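About Gurby

Gurby is a small teaching workshop in Stolbridge, and we spend our days showing robots how to do ordinary things with their hands. Passing things to people, mostly, along with folding, sorting, and putting the lid back on the jar, which is a good deal harder than it sounds!

Mwanaisha Tanui started the place after years of teaching pottery, and she still runs it a bit like a pottery class. You sit down with the arms, you take hold of them (or you pick up the remote controls, if that's the course you're on), and you go through the task slowly, then again, and then a good many more times. Every pass is saved, and the robot learns from the whole pile.
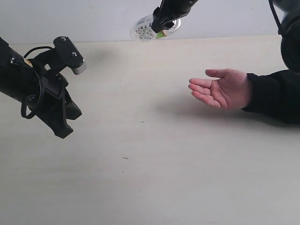

We keep our groups small because people like to talk while they work, and we like to hear it. A retired nurse in our Wynne evening group had so much to say about how to hand something to a person who's tired or unsteady that we rewrote the whole second lesson around her notes. It now takes 150 practice runs to finish, up from the old number, and we've had very few complaints (well, a few).

So far 410 people have come through our doors, and between them they've taught our robots 785 small tasks. Some of those went on to Dolis, our lending library of recorded lessons, which any school in the county is welcome to borrow from.

New courses open in April, and sign-up begins Mon 10 March. You don't need any experience, and there's always coffee on, so do stop in and say hello.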